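4.2 定期演奏会の曲目構成

本節では、混声合唱団メセッティ（Mesetti）の定期演奏会について、曲目がどのような順序で組まれてきたかを整理する。資料は、ルロウ（Rullow）市の音楽資料室に保存されている演奏会プログラムと、団の機関誌に掲載された選曲会議の記録である。プログラムに記載された曲目は、アンコールを除いて延べ1,196曲であった。同じ曲が別の年に再演された場合は、それぞれ一曲として数えた。組曲については、抜粋で歌われたものは楽章ごとに、全曲が歌われたものは作品全体で一曲とした。この数え方では全曲演奏の比重が小さく出るため、演奏時間による集計を付表に示した。

曲目は、宗教曲、民謡の編曲、世俗の合唱曲、劇場音楽からの編曲、団員による作編曲の五つに分類した。民謡の編曲には、編曲者名の記載がなく、旋律の出典だけが印刷されている例が含まれる。こうした曲は、パート譜の写しが残っている場合に限って分類し、残っていないものは「不明」とした。
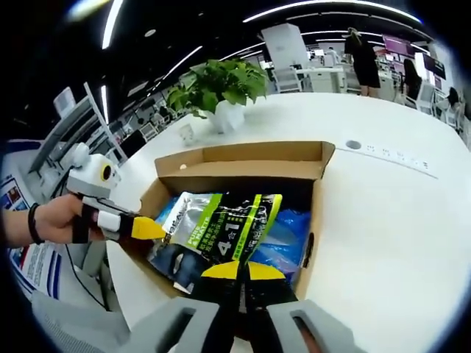
図2　段ボール箱と、箱の中の黒と黄緑の包装品および青い袋

初期のプログラムでは、前半に宗教曲を置き、休憩をはさんで後半に民謡と世俗曲を並べる二部構成がほとんどを占める。指揮者の交代後は三部構成が現れ、第二部が客演の四重唱や児童合唱にあてられるようになった。機関誌の記録によれば、三部構成への移行は会場の変更と同じ年に決まっている。それまで使われていた教会の集会室には舞台袖がなく、団の入れ替えに時間がかかっていた。新しい会場となったコイヴィスト（Koivisto）ホールは客席数が700を超え、出演団体ごとの控室も備えている。

客演団体の曲目は、前後の部と主題をそろえることが求められた。選曲会議の記録には、客演側が提出した曲目を差し戻した経緯が残されている。差し戻しの理由として最も多いのは演奏時間の超過であり、次いで調性の重複が挙げられている。後者は、無伴奏の曲が同じ調で続くと音程が下がりやすいという指揮者の考えによるものである。ただし、実際のプログラムには同じ調の曲が隣り合う箇所も見られ、この方針がどの程度守られていたかは記録だけでは判断できない。

終曲の選び方には一定の傾向がある。三部構成の時期には、第三部の最後に団員による作編曲が置かれることが多く、その大半は全出演者による合同演奏であった。合同演奏の楽譜は女声を二部に抑え、男声も音域を狭く書いたものが目立つ。児童合唱が上声に加わることを前提とした書法と考えられる。
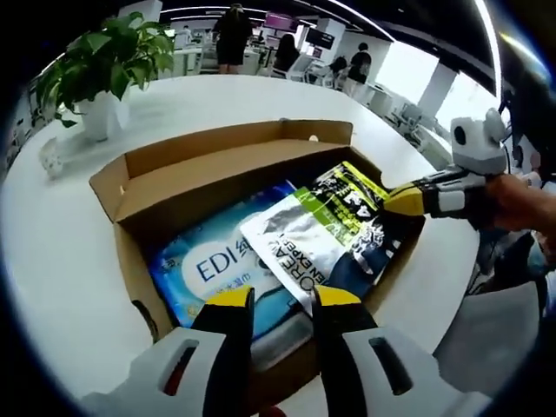
4.3 団員への聞き取り

曲目構成がどのように受け止められていたかを知るため、2023年1月に現役および元団員39名への聞き取りを行った。聞き取りは一人ずつ個別に実施し、印象に残っている演奏会、選曲への関わり、練習の進め方の三点を共通の質問とした。実施にあたっては、元団長のアンネリ・ラハティネン（Anneli Lahtinen）氏から名簿の提供を受けた。

選曲への関わりについては、在籍した時期による差が大きい。二部構成の時期を知る回答者の多くは、曲目は指揮者が決めるものだったと述べた。三部構成の時期に入団した回答者からは、パートごとに候補曲を出し合ったという話が繰り返し聞かれた。候補曲の一覧は6月の練習で配られ、秋の初めまでに絞り込まれていたという。

練習の進め方に関しては、合同演奏の負担を挙げる声があった。隣町の男声合唱団ティロヴ（Tilov）との合同曲では、両団の練習日が重ならず、全員がそろうのは前日の舞台練習だけだったとされる。テノールの元団員の一人は、自分たちの曲よりも合同曲の暗譜に時間を取られたと語っている。一方で、印象に残った演奏として合同曲を挙げた回答者もおり、負担の大きさと評価は必ずしも対応していない。

なお、聞き取りで得た演奏年や曲名はプログラムと照合し、食い違いがある場合はプログラムの記載を採用した。照合できなかった発言は、集計の対象から外している。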